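Ingénieur ou ingénieure logiciel, planification et contrôle pour cellule à deux bras (CDI)

Flamik, site de Prarthorpe
Annonce publiée le 11 mai 2025

Flamik développe des logiciels pour les cellules robotisées de tri et de rangement. Notre équipe compte 12 personnes et nous cherchons un collègue, ou une collègue, pour renforcer le groupe planification.

Votre travail concernera surtout Vatotport, notre bibliothèque interne de planification de mouvement. Elle doit coordonner deux bras qui partagent le même plan de travail, avec des bacs et des paniers dont la position change d'un essai à l'autre. Vous serez responsable du module d'évitement entre les bras et vous participerez à la fusion des caméras de poignet avec la caméra de tête. Une partie importante du temps se passe à la cellule, le reste au bureau.

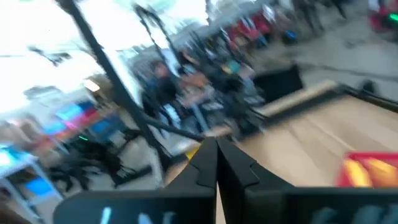 Deux points de vue de la cellule : caméra de poignet et caméra de tête. 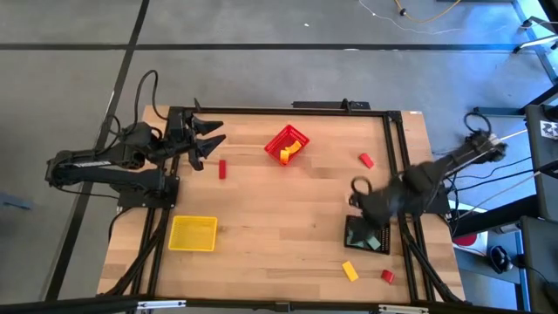
Faut-il avoir déjà travaillé avec deux bras en même temps ?
Ce n'est pas obligatoire. Une bonne pratique de la planification pour un seul bras suffit pour commencer, et la coordination s'apprend chez nous pendant les premiers mois.

Profil souhaité
C++ moderne et Python, avec l'habitude des tests automatiques
Connaissance de ROS 2 ou d'un intergiciel comparable
Notions solides de cinématique et d'étalonnage caméra-pince
Capacité de lire un journal d'exécution long et d'expliquer par écrit ce qu'on y a trouvé
Français ou anglais de travail, l'autre langue à un niveau de lecture

La base d'essais contient aujourd'hui 1 877 séquences enregistrées, dont 1 450 sont annotées. Terminer cette annotation ne fait pas partie du poste, mais vous utiliserez ces données chaque jour pour la régression.

Conditions
Temps plein, télétravail possible jusqu'à 50 % après la période d'essai. Des déplacements courts sont à prévoir chez notre partenaire Echeverría, au maximum une fois par trimestre.

Pour postuler, merci d'envoyer un CV et un lien vers du code que vous avez écrit vous-même. La lettre de motivation n'est pas demandée. L'entretien technique se fait sur place et dure une demi-journée.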